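Teaching by Hand: Questions We Keep Getting

These answers cover recording demonstrations for the tilting tray task, in the simulator and out of it. They were written for new operators at Olano and are now read mostly by old operators who want to win an argument.

What is the task, exactly?

There is a shallow tray with a ball in it and a flat yellow spot on the floor of the tray. The ball should end up on the spot. The arm does this by working the tray from outside, never by picking up the ball. Yes, picking up the ball would be quicker. Everyone suggests it on day one.

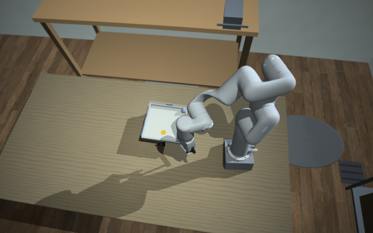
Simulator render: Hòa Phùng / Olano

Do I need any experience?

No. Gamers learn the remote in an afternoon and are then insufferable. People who have never held a controller take a little longer and tend to record cleaner demonstrations, as they are scared of it.

Remote control or hand guiding?

In the simulator, remote only; you can't grab a rendered elbow, though you're welcome to try. On the real arm at the Janham site you may do either. Hand guiding feels natural and gives you nice smooth paths. It also puts you in the camera's way for most of the run, so if the recording has to include video, use the remote.

Which view should I drive from?

Use the room view to get close and the wrist view to finish. The wrist view is round and bends the edges of the table like a spoon, and you'll hate it until you've tried to line up the fingers on the knob without it. Get one fingertip on each side of the ball-shaped knob before you close.

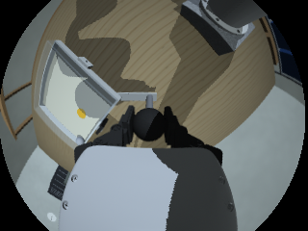
How many demonstrations do you want from me?

The current set, Fladadel, has 384 accepted runs. Of the ones sent in during March, 147 were rejected, mostly for the operator stopping halfway to think. Thinking is fine. Do it before you press record.

Is the ball always in the same place?

It is not, and please don't ask us to make it so. The start position changes between runs, and a policy that has only ever seen one corner will go on believing in that corner forever. Look at the tray first, decide which way it needs to tip, then move.

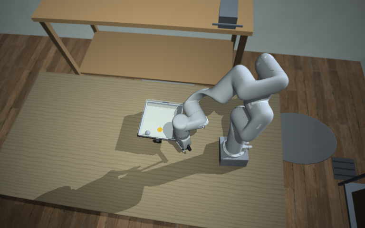
The same goes for your own habits. If you always approach the knob from the right with a little wiggle, the robot will learn the wiggle. We have a policy called Văn that still does one. It serves no purpose and we have grown fond of it.

I made a mistake mid-run. Should I start over?

If you slipped and recovered, keep it. Recoveries are the most useful thing you can give us, and people keep deleting them out of pride. If you slipped and then sat there saying words, discard it. More than 2 recoveries in one run and it's probably time for a snack.

Can I practice without loading the task?

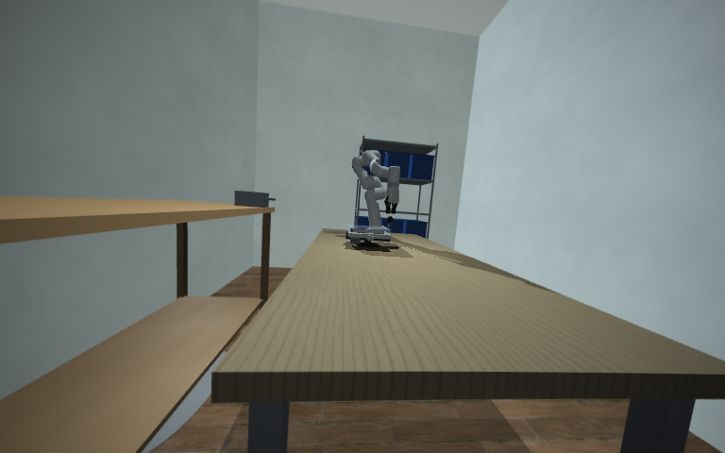 Free driving is open to anyone with a login and nothing you do there is saved. Spend at least 7 minutes in it before your first session. Start with the arm folded and the fingers pointing down, then bring the gripper low over the bare stretch of tabletop in front of it and follow the wood grain toward you and back. It's dull, but the grain lines show up every sideways drift. The blue bins on the shelves behind the arm are scenery. Leave them alone.

Why does my run look worse on playback?

It looked like that the first time too. You were busy.

Who do I write to about lag?

Hòa Phùng, with the run number and the time of day. "It felt slow" goes in a separate folder.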